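Last updated: 23 Dec 2022
14 shares | 3 comments

4. Loss of gloss on polished marble under kitchen acids

4.1 Background

Marble is made mostly of calcite, and calcite is dissolved by weak acids. Every stone worker knows this, and also most owners of a marble kitchen know it after the first lemon. In spite of this, the advice which owners receive is of very different quality. In the leaflets that we collected for Section 2, the same sealer was recommended against wine stains, against oil, and against "acid marks", as if these three were one problem. They are two problems. A stain is a foreign substance that has entered the pores. An etch mark is a place where the stone itself has been removed, and the surface has become rough on a very small scale and reflects the light in a diffuse way.

The present section treats only the second problem. We wanted to know how fast the gloss is lost under usual kitchen liquids, whether a penetrating sealer delays this loss, and how much of the gloss can be brought back by hand polishing without a machine.

4.2 Samples

We used 60 tiles of a white marble with gray veins, all cut from one slab. The slab was delivered by the stone yard Tastberg and the cutting was done in the workshop of Hafþórsson, where the tiles were also given the same factory-like polish. The back side of every tile was marked with pencil. We did not choose the tiles by appearance, so the share of vein in each tile is different, and this caused some difficulty later (see 4.5).

Half of the tiles were treated with the penetrating sealer Mindano, in 2 coats, following the text on the can. The other half stayed untreated. All tiles were then left in the same room until the sealer had cured completely. We are aware that in a real kitchen the owner often puts the kettle back on the counter the same evening, but we did not try to imitate this.

4.3 Procedure

Four liquids were tested: fresh lemon juice, white household vinegar, tomato sauce from a jar, and black coffee. Each liquid was placed on the tile as a drop of fixed volume and covered with a watch glass, in order that the evaporation would not change the concentration. The longest exposure was 600 seconds. After the exposure the drop was taken up with a paper towel, the tile was rinsed with tap water, and it was dried overnight.

Gloss was measured with a handheld meter before and after, always at the same marked positions and always by the same operator. In total we collected some 2160 readings. Readings in which the foot of the meter did not lie flat were repeated on the same day. The room temperature was noted, but it changed so little during February that we do not report it.

4.4 Results

Lemon juice was the most aggressive liquid. The loss of gloss was already clear at the shortest exposure, and the curve becomes flat after this, which means that most of the visible damage is done early. Vinegar followed the same form of curve at a slightly lower level. Tomato sauce acted slower and gave marks with an irregular border, probably because the sauce does not touch the stone equally everywhere. Coffee produced almost no loss of gloss, but on the untreated tiles it left a light brown ring.

Sealed and unsealed tiles did not differ for lemon juice and vinegar in any way which we could separate from the scatter of the meter. For coffee the difference was large: the sealed tiles could be wiped clean. This agrees with what a sealer is made for. It fills the pores and does not form a shield over the crystals.

Hand polishing was done with the powder Pundico and a damp felt pad. On the coffee tiles it was not needed. On the vinegar tiles a good part of the gloss came back, although the border of the mark could still be felt with the fingernail in several cases. On the lemon tiles the result depended much on the patience of the person, and we would not promise it to an owner.

4.5 The influence of the pattern

One observation was not planned. When we asked visitors to the laboratory to find the etched places by eye, they found them easily on plain white areas and often missed them where a vein was passing. The gloss meter showed the same loss in both places. The eye is apparently guided by the change of color and gives less attention to the change of reflection.

The consequence for the buyer is a practical one. A marble with cloudy streaks, of the general type in Figure 2, may be more forgiving in daily use than a nearly uniform white, even though the two react with acid in the same manner. We cannot say how strong this effect is, as our visitors were few and stood under the lamps of a laboratory. In a kitchen the low light from a window makes etch marks much more visible, and a honed finish would change the question again. Honed tiles were not part of the study.

The thickness of the slab and the form of its edge had no role in our tests. We mention this only for the reason that it was asked at both presentations of the preliminary data.

Figure 2. White marble countertop with gray and brown veining, over a beige base cabinet. Computer rendering.
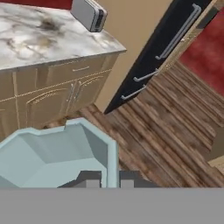

Abhishek Pal
I would like to see the same test with a honed finish. Ours has been honed from the start, and vinegar leaves dark spots on it, not dull ones. Did you consider measuring color as well as gloss?

Guest
Thank you for separating stains from etching. Our installer sold us a second round of sealer after we complained about lemon marks, and of course it changed nothing.

Guest
In 4.3 it is not stated if the tap water was hard. With our water the rinse alone leaves a film, and I think a gloss meter would notice it.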